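Mekstead household chores study: progress to the end of August
Prepared by Natalia Jaramillo for Koen Verbruggen

The work this period was on tidying a dressing table. Small items go into a wooden organizer with yellow labels, and the two-armed setup has to put each one in the right section. We ran 300 attempts and Svenja Voß scored them.
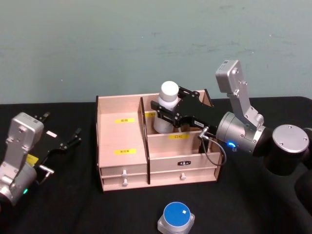 Can it be left to do the job alone yet?
Not at present. A person still has to stand by, and 25 attempts were stopped by hand.

Bottles give less trouble than small things. A narrow slot leaves little room for the fingers – most of the stopped runs were lipsticks.

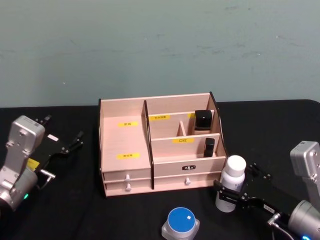 Right arm holding a white bottle beside the organizer.

Wim Wuyts has asked for a view from closer in, as the head camera loses sight of labels once an item is in front of them.
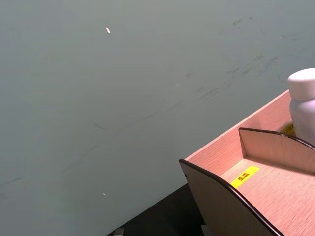
Wrist view: organizer with the face cream label and part of the bottle.

Next period: 80 further attempts with the sections relabelled, then folded towels. Spending is within budget.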